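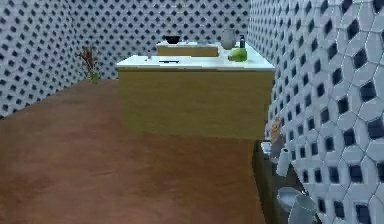
Iida Keskinen wants it on record that she disagrees with this handout. Teleoperation in a simulated kitchen is, in her words, "the cheapest honest data you will ever get," and she thinks I spend too much of the hour on its faults. Keep her view in mind as you read. I still think she is too generous.

Week 4: Showing the task by remote control

Reading: the Skamomora lab notes, sections on operator training and on rejected runs. Skip the appendix.

What we mean by a demonstration

A person drives the arm through a task while the system logs what it sees and what the person commanded. The learner then tries to produce the same commands from the same views. Hand guiding, where you hold the arm and move it yourself, logs joint positions directly. It feels natural, but your own body ends up in the camera's view. In simulation hand guiding is off the table, so you are left with a controller or a tracked glove.

What gets oversold

1. Volume. The Tustton set was announced as 500 demonstrations. After the failed and doubled runs came out there were 441, and of those 307 came from the same operator. A policy trained on that has learned one person's habits. Ask who drove before you ask how many.

2. Variety. A new wall pattern or floor is easy to swap in, and papers like to count these swaps. The task may not have changed at all. Bold tile does make the vision side work harder, and glass panes are a fair test too. Neither one tells you whether the policy can get through a door.

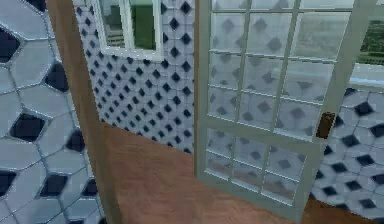 3. Success rates. Read the definition first. In the Cevlow runs, "placed" meant the object was within reach of the target when the clock ran out. Dropped objects counted if they stayed on the counter.

4. Skill. Operators get better over a session and then get tired. Both show up in the log, and the learner can't tell a careful pause from a bored one. Niskanen cuts pauses automatically. I would want to see what was cut.

Contact is the weak spot

Most operators in simulation feel nothing through the controller. They learn to watch for contact, so they come in slowly and from odd angles. Something thin lying flat on a white counter, a knife or a spatula, is a good test. On a real counter you would slide it to the edge or press down and pinch. In the simulator people hover, stab, miss and try again, and the retries go into the data as if they were technique. 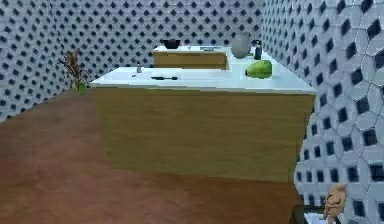 Rounded things have the opposite problem. Friction settings are often generous, and a grip that would let a piece of fruit squirt away in a real kitchen holds fine. The operator gets no reason to do better, and neither does the policy.

For the lab in December

Drive the same pick twice, once quickly and once with care. Save both logs. Swap with a partner and try to tell which is which from the commands alone. If you can't, write down what that says about the learner's chances.

Bring your rejected runs too. Do not clean them up first.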